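Clellus pulls "all-night" claim from clove and cedar tick spray

Filed under: Home & Outdoors > Bug Watch

Print this story | E-mail this story 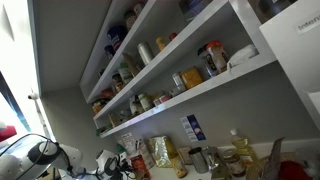
Clellus, the maker of plant-oil sprays sold in garden centers and camp stores, has agreed to take the words "all-night tick protection" off its best-known bottle. New labels are supposed to reach shelves in July. The old ones will stay on sale until they run out, and the company won't say when it expects that to be.

The spray, sold as Pristen, is a mix of clove, cedarwood and peppermint oils in a base of alcohol and water. It smells like a sweater drawer. The company has said for three years that one application before dusk would keep ticks off until morning, and it has charged accordingly.

The trouble started with the test behind that promise. Clellus had described it on its website as "a large field trial." A copy of the summary, which the company released after repeated requests from customers, shows 80 people walking a mowed trail for an hour in the early evening. There was no overnight part. There was no group wearing plain alcohol and water for comparison, either, so it is hard to say what the oils did and what a cool evening on short grass did.

Roswitha Kleinschmidt, who runs product standards at Clellus, said the wording had been "optimistic" and that the trial was never meant to stand alone.

"We had a lot of good feedback from people who use it every weekend," she said. "We still do. The label should have matched the paperwork more closely, and now it will."

Asked what the rest of the paperwork was, she mentioned a customer survey with 3,573 responses. The survey asked buyers whether they felt protected. Most said yes. It did not ask whether they had found a tick, or whether they had been anywhere a tick was likely to be, and it was sent only to people who had bought a second bottle.

Gladys Zapata, an entomologist who advises growers and parks departments on pest problems, read both documents and was not impressed.

"People who buy a thing twice tend to like the thing," she said. "I'd want to see what happened to the ones who bought it once."

Zapata said some plant oils can put ticks off for a while, and she has no quarrel with anyone who likes the smell and checks their legs afterward. Her complaint is about hours. Oils like these evaporate, she said, and a person who sprays at supper and then sleeps in a tent until daylight has been told something that the company hasn't shown.

The new label will read "helps repel ticks" and tell users to reapply "as needed." How anyone is meant to know when it's needed is not explained. Kleinschmidt said the company looked at printing a number of hours and decided against it while more testing is under way. She would not say who is doing the testing, how many people are in it, or whether the results will be published if they turn out badly.

Shop owners seem to be taking it calmly. Percy Apaza, who stocks Pristen in his camping supply store next to the bug nets, said he has had 183 bottles come through the door since the spring and only one back, and that one had a broken pump. He plans to leave the display where it is.

"I tell people it smells nice and to tuck their pants in," he said.

Lizeth Flores is less relaxed. She bought the spray for a week of camping with her two kids, used it once a night as the bottle said, and found ticks on both children by the third morning. One family's bad week proves very little, as she was the first to point out. She wrote to Clellus anyway, and got back a coupon for the lavender version.

"I didn't ask for a coupon," she said. "I asked how they knew it lasted all night."

Customers who feel misled can ask for their money back, the company said, with a receipt and the original bottle. People who threw the bottle out when it was empty will be offered store credit. There will be no notice in stores about either offer, and as of this writing it appears on the website only at the bottom of the shipping page.

A rival, Sustar, wasted no time. Its new ad for a lemon and rosemary spray calls it "the honest one" and promises protection "from campfire to coffee," which sounds a lot like all night. Sustar spokesman Vasilică Stanciu said the line was meant as a mood — it was not, in his words, "a technical statement." He said the company has its own test results and considers them private.

The Clellus change does not affect its mosquito candles or its dog shampoo. Both still carry the phrase "proven outdoors," and Kleinschmidt said she would have to get back to us on what it refers to.

Print this story | E-mail this story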